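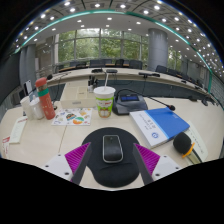
Esben Eskildsen put it to us early on that a planner which waits for a perfect view will wait all day, and we have built this part of Skeltorari around his remark.

4.2 Choosing when to commit

The planner scores 62 candidate grasps at each step and commits once the best one has held its place for 90 ms - a short pause, but enough to settle most of the jitter we saw in November. Figure 3 gives a view from the hand, with a mouse on its pad between the two fingers.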